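2026년 6월 6일

토요일인데 아침부터 작업실에 나왔다. 지난주에 끝내려던 온습도 기록 건을 더 미루기 싫었다. 창고 쪽 센서 7개를 한 줄로 묶어 PC에서 읽는 일인데, 결선은 다 해 놓고 통신이 들쭉날쭉해서 손을 못 떼고 있었다.

구성부터 적어 둔다. 센서는 Derkora의 Modbus RTU 출력 모델이고, 전부 같은 버스에 물려 있다. 수집은 Brurnham 게이트웨이가 맡는다. 게이트웨이가 RS-485 쪽을 주기적으로 돌면서 값을 읽고, 그걸 이더넷으로 넘겨 주면 PC의 Pascual이라는 수집 프로그램이 받아서 파일로 쌓는다. Pascual은 1월에 깔았고 그때는 센서가 두 개뿐이라 문제가 없었다. 나머지를 늘리면서부터 말썽이다.

증상은 이랬다. 1번부터 5번까지는 값이 잘 들어온다. 6번은 가끔 빠진다. 7번은 빠지는 때가 더 많다. 빠질 때는 타임아웃으로 찍히고, 드물게 CRC 오류도 섞인다. 어젯밤부터 오늘 아침까지 기록을 열어 보니 오류 줄이 1186줄이었다. 대부분이 6번과 7번이다.

처음에는 거리를 의심했다. 게이트웨이에서 7번까지 케이블 길이가 115미터다. RS-485로 이 정도면 9600bps에서 문제가 될 거리가 아니다. 그래도 혹시나 해서 속도를 4800으로 낮춰 봤다. 센서를 하나씩 떼어 설정을 바꾸고 다시 붙이느라 한 시간 넘게 걸렸다. 결과는 거의 같았다. 다시 9600으로 올리느라 또 그만큼 썼다. 이 순서가 잘못됐다. 속도를 건드리기 전에 버스부터 재 봤어야 했다.

전원을 전부 내리고 게이트웨이 단자에서 A와 B 사이 저항을 쟀다. 양 끝에 120옴이 하나씩 있으면 60옴 근처가 나와야 한다. 47옴이 나왔다. 종단이 두 개가 아니라는 뜻이다. 120옴 세 개가 병렬이면 40옴이고, 거기에 선 저항이 좀 붙으면 이 값이 설명된다. 어딘가에 종단이 하나 더 켜져 있다고 보고 중간 센서부터 뚜껑을 열었다.

3번에서 나왔다. 기판 안쪽 딥스위치 네 개 가운데 마지막 것이 종단 스위치인데 켜짐으로 올라가 있었다. 설명서를 보니 출고 때는 꺼짐이라고 되어 있다. 내가 주소를 설정하면서 같이 올린 것 같다. 주소는 프로그램으로 넣게 되어 있는데, 예전에 쓰던 제품은 스위치로 넣었으니 습관이 나왔을 수 있다. 어쨌든 내리고 다시 쟀더니 정상 범위로 돌아왔다.

전원을 올리고 30분을 지켜봤다. 6번은 한 번도 안 빠졌다. 7번은 여전히 가끔 빠졌다. 줄기는 했는데 없어지지는 않았다.

점심은 근처에서 국수로 먹었다. 사람이 없어서 금방 나왔다.

오후에는 7번만 봤다. 먼저 7번을 떼어 게이트웨이 바로 옆에 짧은 선으로 물려 봤다. 한 번도 안 빠진다. 센서는 멀쩡하다. 그러면 선이나 단자다. 6번에서 7번으로 가는 구간은 천장 덕트를 따라가다가 기둥에서 내려오는데, 내려오는 자리에 접속함이 하나 있다. 열어 보니 차폐선 처리가 엉망이었다. 양쪽 차폐를 서로 잇지 않고 잘라만 놓았고, 남은 가닥 몇 개가 B 쪽 단자 나사에 닿을락 말락 했다. 이건 내가 한 게 아니고 전에 있던 배선을 그대로 쓴 부분이다. 그대로 쓰기로 한 건 나니까 할 말은 없다.

차폐를 꼬아서 잇고 수축 튜브를 씌웠다. 접지는 게이트웨이 쪽 한 군데에서만 잡았다. A, B 끝은 페룰을 새로 찍어서 물렸다. 기준선도 이 구간만 빠져 있어서 남는 한 쌍 중 한 가닥을 써서 GND끼리 이었다. 사실 이 부분이 제일 의심스럽다. 7번은 전원을 따로 어댑터로 받고 있고 나머지는 한 전원 장치에서 나간다. 기준선 없이 두 가닥으로만 가면 양쪽 전위 차이가 커질 때 수신이 깨질 수 있다. 창고 환풍기가 돌 때 오류가 몰리는 것도 그쪽과 맞는다. 다만 차폐와 기준선을 한꺼번에 고쳤으니 어느 쪽이 원인이었는지는 가릴 수 없게 됐다. 하나씩 했으면 좋았겠지만 사다리를 두 번 오르기가 싫었다.

고치고 나서 두 시간을 돌렸다. 환풍기도 일부러 켜고 껐다. 오류는 없었다.

다음은 Pascual 쪽 설정이다. 폴링 주기가 1초로 되어 있었는데 센서가 늘어난 지금은 너무 빡빡하다. 센서 하나가 응답하는 데 걸리는 시간에 프레임 사이 간격까지 넣고, 하나가 타임아웃이 나면 재시도까지 하니까 한 바퀴가 1초를 넘길 수 있다. 그러면 다음 요청이 밀리고, 늦게 온 응답이 다음 센서 응답과 겹친다. 드물게 보이던 CRC 오류는 아마 이것 때문일 것이다. 온습도를 1초마다 볼 이유도 없다. 주기를 10초로 늘리고 타임아웃은 300밀리초, 재시도는 한 번으로 했다.

레지스터 맵도 다시 확인했다. 온도는 부호 있는 16비트 정수, 습도는 부호 없는 16비트 정수이고 둘 다 10으로 나누면 된다. 설정 파일을 보니 4번 센서 온도만 부호 없는 정수로 잡혀 있었다. 지금은 여름이라 드러나지 않았는데 겨울에 영하로 내려가면 6500도 넘게 찍힐 뻔했다. 1월에는 4번이 없었다. 고쳤다.

주소 표를 새로 인쇄해서 게이트웨이 함 안쪽에 붙였다. 센서 주소, 설치 위치, 종단 여부, 전원이 어디서 오는지까지 넣었다. 예전 표에는 주소만 있었다. 종단은 게이트웨이와 7번에만 켜져 있다고 따로 크게 적었다. 센서 뚜껑에도 번호 스티커를 붙였는데 3번 것은 표면에 먼지가 있어서 한 번 떨어졌다. 알코올로 닦고 다시 붙였다.

Widetti 쪽 변환기는 오늘 안 썼다. 노트북으로 버스를 엿들어 보려고 가방에 넣어 왔는데 드라이버가 새 운영체제에서 포트를 못 잡았다. 장치 관리자에는 보이는데 포트 번호가 안 붙는다. 집에 가서 예전 노트북에 물려 보기로 했다. 되면 그 노트북을 아예 점검용으로 두는 게 낫겠다. 버스를 옆에서 들을 수 있었으면 응답이 겹치는 것도 추측으로 끝내지 않고 눈으로 봤을 텐데 아쉽다.

바이어스 저항은 손대지 않았다. 게이트웨이 안에 풀업, 풀다운이 들어 있고 점퍼도 켜져 있다. 아무도 말하지 않을 때 A와 B 사이 전압을 재 봤고, 200밀리볼트는 넘는다. 충분하다고 본다. 센서를 더 늘리면 다시 재야 한다.

남은 일을 적어 둔다.

접속함 뚜껑 나사 하나가 헛돈다. 한 치수 큰 것으로 바꿀 것.
7번 어댑터를 없애고 공용 전원에서 끌어올 수 있는지 전압 강하 계산.
Pascual 기록 파일을 날짜별로 나누기. 지금은 한 파일에 계속 쌓여서 여는 데 오래 걸린다.
오류만 따로 모으는 기능을 켤 것. 메뉴에 있는 걸 오늘 처음 봤다.
게이트웨이 설정 백업. 고친 뒤로 아직 안 받았다.
예비 페룰 주문. 0.5짜리가 몇 개 안 남았다.

저녁 여섯 시 조금 넘어서 정리하고 나왔다. 기록은 켜 두고 왔다. 내일은 안 나갈 생각이고, 밤새 오류가 없었는지는 다음에 나가서 보면 된다. 원격으로 볼 수 있게 해 둘까 하다가 그만뒀다. 그러면 쉬는 날에도 들여다보게 된다.

집에 와서 예전 노트북을 켰는데 배터리가 완전히 나가 있었다. 충전기를 꽂아 두고 씻었다. 다시 켜서 변환기를 물리니 포트가 바로 잡혔다. 터미널 프로그램으로 송신 단자와 수신 단자를 이어서 글자 몇 개 보내 봤고 그대로 돌아왔다. 4선 모드로 놓고 한 시험이라 2선에서도 방향 전환이 제대로 되는지는 따로 봐야 한다. 이 변환기는 방향 전환을 자동으로 한다고 되어 있는데, 보내고 나서 놓아주는 시간이 길면 센서 응답 첫 바이트를 먹는 경우가 있다. 듣기만 할 거면 상관없다. 노트북에 날짜가 엉뚱하게 되어 있어서 맞춰 놓았다. 기록 시각이 안 맞으면 나중에 비교가 안 된다.

일기 뒤에 늘 하듯이 나중에 찾아볼 것 하나만 묻고 답하는 식으로 남기고 잔다.
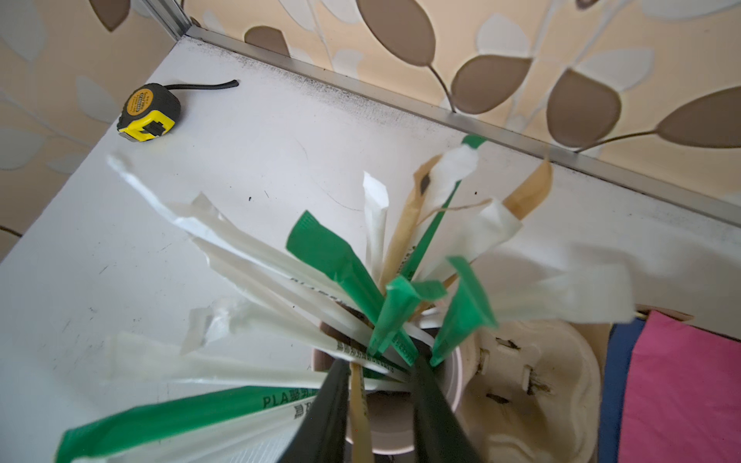 RS-485 버스 중간에 있는 센서의 종단 저항은 켜야 하나?

중간 센서의 종단 저항은 꺼 둔다. 120옴 종단은 버스의 양 끝 두 곳에만 두고, 전원을 내린 상태에서 A와 B 사이를 재어 60옴 근처가 나오는지 확인한다.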